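Edge-glued panel

An edge-glued panel is a flat piece of solid wood made by joining narrower boards along their long edges. The method allows a wide surface to be built from lumber that would be too narrow on its own. Edge-glued panels are used for tabletops, shelves, cabinet sides, drawer fronts, bread boards and stair treads. They differ from plywood, in which thin sheets are stacked with the grain of each layer crossing the next, and from butcher block in its end-grain form, in which the ends of short pieces face upward.

Background

Wide single boards were once common in furniture, but large trees of good quality became harder to obtain in many regions. Joining narrow boards also gave makers more control over flatness. A wide board sawn from near the outside of a log tends to cup as it dries, while several narrow strips cut from the same log move less as a group. Before modern adhesives, panels were joined with hide glue, and many were held in grooved frames that let the wood swell and shrink with the seasons.

Wood selection

Maple, oak, cherry, birch, beech and pine are widely used. Hard maple is valued for work surfaces on account of its density and fine, closed pores. Sapwood of maple is pale and may be close to white, while the heartwood is tan or light brown. Boards from different logs, or from different parts of one log, seldom match exactly, and makers commonly lay out the strips before gluing to arrange color and grain. Some producers sort panels into grades according to the evenness of tone and the number of knots.

Moisture content is a central concern. Lumber for indoor panels is normally dried in a kiln and then left in the workshop until it has adjusted to the surrounding air. Boards glued at unequal moisture levels may later open at the ends or show a slight ridge at the joint.

Joining

The edges to be joined are planed straight and square to the face. Adhesive is spread along one or both edges, and the boards are drawn together with clamps placed on alternating sides of the panel. A properly fitted long-grain joint is often as strong as the wood around it, and no further support is required. Biscuits, dowels, splines or a tongue and groove may be added to keep the faces level during clamping.

The direction of the growth rings is a matter of differing practice. One approach alternates the rings from board to board, so that any cupping forms a series of small waves. The other keeps all rings facing the same way, which produces a single shallow curve that can be held flat by screws or battens. In his workshop manual, the cabinetmaker Heriberto Esquivel recommended the second approach for tabletops and the first for loose shelves. Baltazar Villaseñor, who taught joinery for 39 years, held that the appearance of the face should decide the matter in either case.

Surfacing and finish

After the adhesive has cured, excess glue is scraped away and the panel is planed or sanded. Seams may be nearly invisible where grain and color agree, and plain to see where they do not. Oil, wax, varnish and lacquer are common finishes. Both faces should receive the same treatment, as a panel sealed on one side only takes up moisture unevenly and may warp.

Movement and fastening

Solid wood changes very little in length but noticeably in width as humidity rises and falls. Panels are therefore attached with slotted screw holes, buttons or figure-eight fasteners that permit sideways movement. Rigid fastening across the full width is a frequent cause of splitting. Breadboard ends, which cap the end grain with a crosswise piece, are fixed firmly at the center and left free to slide toward the edges.

See also

Butcher block
Frame and panel construction
Glued laminated timber
Plywood
Wood drying 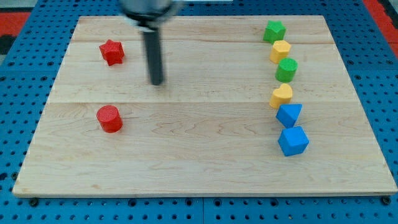

A maple board made of joined planks, with seams visible between bands of slightly different tone.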